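Proment Users Board > Shop floor > Working practices
Last updated: August, 16:40
Thread: Recording shifts – how are other sites handling them?
9 replies | 4 shares

tote_and_trolley
We handle returns for Öztürkmen out of the Harach building. Since spring, part of each shift goes on recording: you pick up the hand-held gripper, do the sorting or folding you would normally do, and the session is uploaded through Jimance for training the Proment arms. The target is 25 accepted recordings per person per shift. No change to grade, and no change to the sorting target either. I would like to know what other sites have agreed before we go back to management.

belt_end
Our site has a separate job code for it. Recording hours are logged apart from sorting hours and the sorting target is reduced to match. It took two months to get that in writing. Without the code, the rejected recordings come out of your own time, in effect.

tote_and_trolley
What is your rejection rate?

belt_end
Week one was bad. Of the first 700 recordings across the team, more than half were thrown out, mostly because tracking was lost during the movement. It is much lower now. Ask for the rejected ones to count as worked time regardless.

quietlane
I don't see the grievance. It is lighter than lifting totes for a full shift and you can do it sitting down. I have asked for more of it.

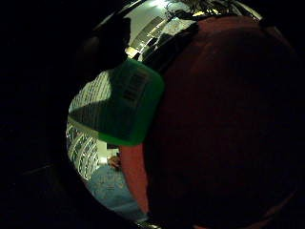
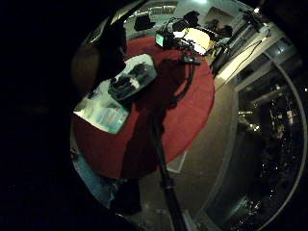
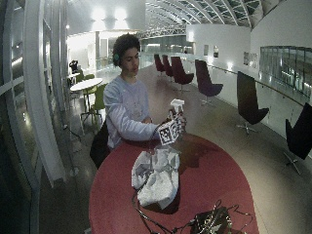 Posted by: gripside
Member, Harach. Recording and setup. Posted at 14:10

I am on the setup side and the lighter-work point needs qualifying. It depends which part of the job you are on. The third one is table work: seated, arm reached forward, marker cube up above the cloth, eyes down. For a short block that is fine. Over a long block the shoulder does all the work, as the arm has no support while it is off the surface. The wrist complaints we log come nearly all from the people doing cloth, and hardly any from those doing hard items such as the green one with the barcode label in the first.

The other thing is cable. In the third there is a black one coming over the cloth and on down the table, and a tangle of thin wires at the box. In the second there is a loop hanging from the equipment, and another cable off the light stand by the railing. Dressing cables is a job in itself and it is on no one's task sheet at Harach. We spend the first part of the shift on it and the software starts the clock at the first accepted recording. Setup is therefore invisible in the figures that management sees.

I would ask for three changes:
- clock starts at sign-on
- 12 minutes off the tool in every hour, written into the rota
- cable and lighting setup listed as a task with a time against it

The second has been trialled on one team. Output per shift did not fall.

quietlane
12 in the hour seems a lot. We manage on one break mid-shift and I have had no trouble with it. Rotate people off cloth and you solve the same problem.

gripside
Rotation helps. It does not help if there are only two people trained on cloth, which was our position until recently.

belt_end
Agree with gripside on the clock. On breaks we settled for rotation plus a shorter rest, so there is room between the two.

tote_and_trolley
Useful, thank you. The part that has not come up is what happens once the arms are running. We have been told that sorters will move to "supervision". There are 4 supervision posts on the plan and a good many more sorters than that. People are being asked to record the work well so that it can be done without them, and I think the question of pay sits there more than in the hours.

quietlane
The arms at our site have been on hard items for a year and the headcount is the same. They jam, someone clears them. They can't do cloth to a standard anyone would accept. I would worry about the grade you are put on when you are clearing jams, which at our place is the lower one.

belt_end
Same headcount here too, but the agency people were not renewed, and they are left out of that number. Worth checking how Öztürkmen counts it before you accept the figure – ask for agency hours as well as posts.

tote_and_trolley
Will do. I am putting in for the separate job code, sign-on time, and agency hours for the last year. I will post what comes back.

Comments: 9 | Shares: 4 | Report thread
Contact the moderators | © Proment Users Board | Back to top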